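# Handheld Gripper Collection: Frequently Asked Questions
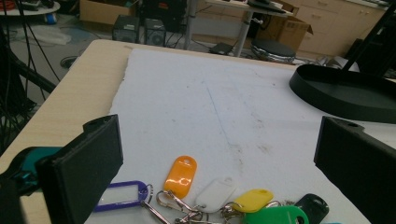

Drestura Manipulation Data Group, Urnholm site

Answers apply to the current key tag task set. Questions about the older drawer tasks go to the Plivham page.

## Scope

**What is an episode?**

One continuous recording of one attempt at one task, from the moment the operator presses start to the moment they press stop. Two attempts in one recording are two episodes and have to be split before upload. The splitter in Moura does this if you mark the boundary with a double press.

**What tasks are in the key tag set?**

Single pick, pick by color, separate, and regroup. The objects are plastic key tags on split rings and snap hooks. Colors in use are purple, orange, white, yellow, green and black. The instruction text names the tag by color only, so "pick up the orange tag" is valid and "pick up the second tag" is not.

**Why tags and not real keys?**

The tags differ in color but are close in size, and the linked rings make the bunch move as a group when one tag is lifted. The policy has to learn that coupling. Real keys are planned for a later set.

**How many episodes exist so far?**

3,723 recorded, of which 2,051 have passed review. Another 429 are waiting for a second reviewer. The rest were rejected or returned for relabeling. The target for this set is 2,000 accepted episodes *per site*, and Urnholm has not reached it; the accepted total above covers both sites.

## Setup

**What goes on the table?**

A sheet of white paper, with the tags on it. The paper may be wrinkled, smudged or torn at the edge. Replace it only when a mark could be mistaken for a tag. Do not tape it down. Paper that shifts during a grasp is acceptable and should be left in.

**Where should the tags start?**

Anywhere on the sheet that the gripper can reach without the operator changing their footing. Lay them out again after every episode. Loose arcs, piles and straight rows are all fine. Do not repeat a layout on purpose.

**Does the background need to be cleared?**

No. Cables, boxes, stools and desks beyond the table stay where they are. Earlier models trained on a bare backdrop did poorly when moved to another room. Screens facing the camera should be locked, and papers with names on them should be turned over.

**Can the lamp be moved?**

Between episodes, yes. During an episode, no. Note the change in the session log under "lighting". If the lamp base is on the sheet, leave enough room for the gripper to open fully beside the tags.

## Recording

**How should the gripper be held at the start?**

Fingers open, both fingertips visible in the camera view, tags between or ahead of them. Hold still for one second before moving. The calibration step uses that second to set the zero position.

**How fast should I move?**

Slower than you would with your bare hand. The tracker loses position on quick wrist turns, and Moura flags any episode with a gap longer than five frames. Flagged episodes can be rescued by hand, but the work takes longer than recording again.

**The tags came up as a tangle. Is the episode a failure?**

It depends on the task:

- *Single pick*: success, if the named tag is the one between the fingers. The others may hang from it.
- *Pick by color*: same rule.
- *Separate*: failure, unless the named tag ends up clear of its neighbors on the sheet.
- *Regroup*: success, if all tags finish inside the target area.

**Should failed attempts be deleted?**

No. Mark them `fail` and upload them. They are used to train the success classifier. Delete only recordings with no attempt in them, such as an accidental start.

**May I correct a bad grasp within an episode?**

Yes, up to two times. Open the fingers fully before each new try. A half-open regrasp is hard to segment and reviewers tend to disagree about it.

## Labels and upload

**Who writes the instruction text?**

The task sheet supplies it. Operators choose a line from the list and do not edit it. Paraphrases are added later by script.

**What if a tag hangs partly out of view?**

Label it by color as usual and tick `partial`. Tags low in the view, near the fingers, are often cropped, and this is expected.

**When do uploads run?**

At 6:30 p.m. if the recorder is docked. Sessions still open at that time wait until the next run. The status light on the dock is not reliable; check the upload page.

**How long until I see review results?**

Usually two working days. The October backlog was longer and has been cleared except for the second-review queue mentioned above.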